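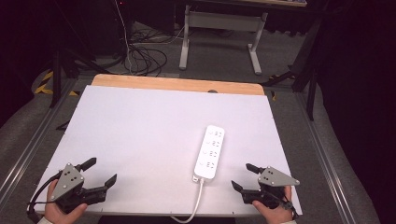 Both hand grippers open, on the near side of a four-outlet power strip on the white board.

I have wanted a machine to do my chores since I was old enough to be handed a dish towel, so when I got the chance to spend an afternoon with the Nekier hand grippers I said yes before I'd read the whole email. If you haven't run into them, they're a pair of pinchers you hold, one per hand, and you do a job with them while everything you do gets recorded. The recordings go off to teach a robot arm with the same kind of fingers. So this is a review of the hand-held half, plus a couple of hours watching the arms, which Brurunden sells under the name Trotodis (I keep wanting to call it Tortoise, and having seen it work I'm going to let that stand).

First impressions: they're comfortable! I expected barbecue tongs and got something closer to a good pair of garden shears. The weight sits over your hand, so your wrist doesn't do all the work, and the fingers close as fast as you do. I was picking things up properly within a few minutes. My left hand was hopeless to begin with, but my left hand is hopeless with a fork too.

The job I spent longest on was the power strip. You pick it up, turn it around, set it down straight, then plug something in and unplug it again. It sounds like nothing. Try it with two fingers per hand and no feeling in any of them. The strip is light and slides the minute you push on it, so one side has to hold it down while the other lines up the prongs, and the cord has its own opinion about where everything should go. White strip on a white board didn't make it any easier on my eyes, either. I did 22 tries and got 11 that I'd call clean. A few of the others got there in the end with a lot of muttering.

Then I watched the arms have a go at the same thing. Picking up the strip: good. Smooth, even, no drama, better than my first tries for sure. Turning it: fine, slow. Plugging in: oh boy. It came down a hair to one side, backed up, came down a hair to the other side, backed up, and went on like that until I wanted to lean over and do it myself. When it finally went in I cheered out loud, which got me a look. The best run took 166 seconds. I timed one of my own bare-handed when I got home, behind the couch, in the dark, and I was done before I'd finished complaining about the dust.

That's where I think things are for houses. My kitchen is not a flat board with one thing on it. The outlet is behind the toaster, the toaster is in front of a pile of mail, and somebody has put a banana on the mail. The setup I tried likes one object, good light and plenty of elbow room. I asked about laundry and was told towels are coming along and fitted sheets are not. Same here, frankly.

For a shop floor I'm a lot more hopeful. If you've got a bench where the same part lands in the same spot all day long, and you can live with slow, I can see it earning its keep. Grab, turn, set down, next. It doesn't get bored and it doesn't need lunch. I worked a packing bench at Zawadzka for two years and there were jobs on that line I'd have happily given it, mostly the ones at the far end by the loading door in December. I would not have given it anything with a plug or a loose cord, though, and I'd want a person close by to set things right when a part comes down crooked.

Back to the grippers themselves, a few gripes. The cables! There's one coming off the gripper and it finds your sleeve, your elbow, the edge of the table. I'd pay extra for a version without. The fingertips are great on anything boxy and lousy on anything thin, so forget picking a coin or a flat washer off the table, you just chase it. And after almost 2 hours my thumbs were sore in a place I didn't know thumbs had. Take breaks. The handles only come in one size as well, and mine are small hands, so a little more adjustment would go a long way.

What I liked: quick to learn, solid in the hand, and they make you notice how much your own fingers do without asking. I caught myself plugging in my phone that night in slow motion, feeling for the slots.

Would I buy a pair? For home, no, there's nothing to do with them unless you've got arms to teach. For a small shop that wants to try teaching its own jobs, yes, I'd look hard at them, and I'd start with something easy and leave the plugs for next year. Four stars for the grippers. Two and a half for the arms, and I'd like another look at those once they can manage the toaster.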